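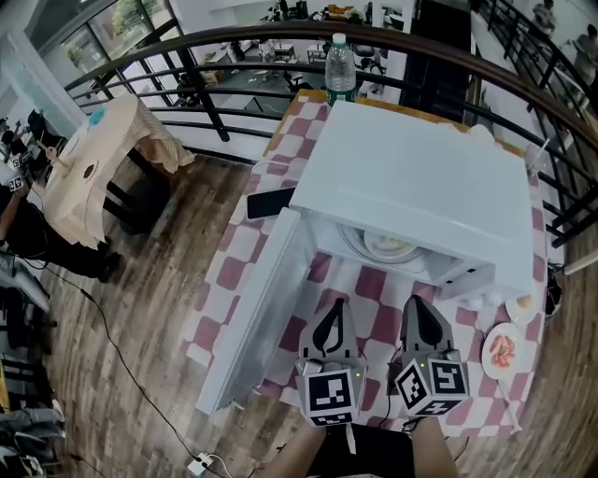 Small white microwave, door open, plate on the turntable.

Trovville Roman Baths and Museum
Site inspection checklist – visitor areas and exposed remains
Period: May
Inspected by: Gilang Hidayat

Started 7:15 a.m., before opening. Rain overnight. Items marked C are carried over from the last inspection.

1. Entrance and ticket hall
Fire exits clear – OK
Extinguisher tags in date – OK
Floor mats flat – Fail. Corner of the inner mat curls up. Taped for now, replace.

2. Hot room (caldarium)
Floor pillars stable – OK, no new movement at the crack gauges.
Walkway boards – C. Two boards by the furnace arch still flex underfoot. Screws hold but the joist below is soft. Keep the barrier up until Cassim has looked at it.
Handrail – OK
Comment: the sign here still says the floor was laid under Hadrian. The excavation report only says second century. Not a safety matter, but the text should be changed when the panel is reprinted.

3. Cold plunge pool
Drain grate fixed – OK
Edge marking visible – Fail. Yellow strip worn off on the north side, where school groups stand.
Standing water – 5 cm in the deep end. Pump was off at the timer. Switched back on, level dropping at 8:00.

4. Mosaic shelter
Roof panels – OK
Gutters – blocked with leaves at the east end, cleared during the visit.
Loose tesserae – Bagged and labeled with grid square, handed to Falia in the finds store. Please don't let cleaning staff sweep inside the rope.
Light level – OK

5. Aqueduct channel and Cilivau steps
Step edges – OK except step 59, counting from the bottom, where the mortar has opened up. Cone placed.
Netting over the channel – C. Fixings date from 2000 and are rusting. Quote requested, no reply yet.
Emergency phone – tested, OK

6. Staff room
Outlets and cords – OK
Microwave – plug and cord OK
First aid box – short of eye wash and large dressings. Reordered.

Overall: open to visitors, with the hot room barrier and the step cone left in place. Items 1 and 3 to be fixed within five working days. Recheck the pump timer tomorrow morning.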